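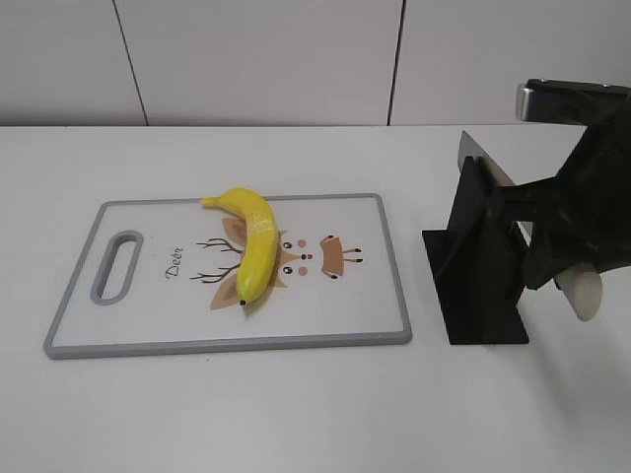
Search this site Go
Learning > Machines > How robots practise
Print this page | E-mail this page

How does a robot learn to cut?

A robot arm does not know what a banana is. At Tokstead, the Kemppainen project taught one by demonstration. A person steered the arm through the job 245 times, and a computer stored every movement.

A program then looked for patterns - where the fruit lay, and where the blade went next. This is called training.

Next came the test. The arm worked alone for 966 tries, with the fruit moved a little each time. It made a clean cut in 946 of them. Most of the misses happened when the fruit lay at an angle it had rarely met in training.

The next tests begin in November.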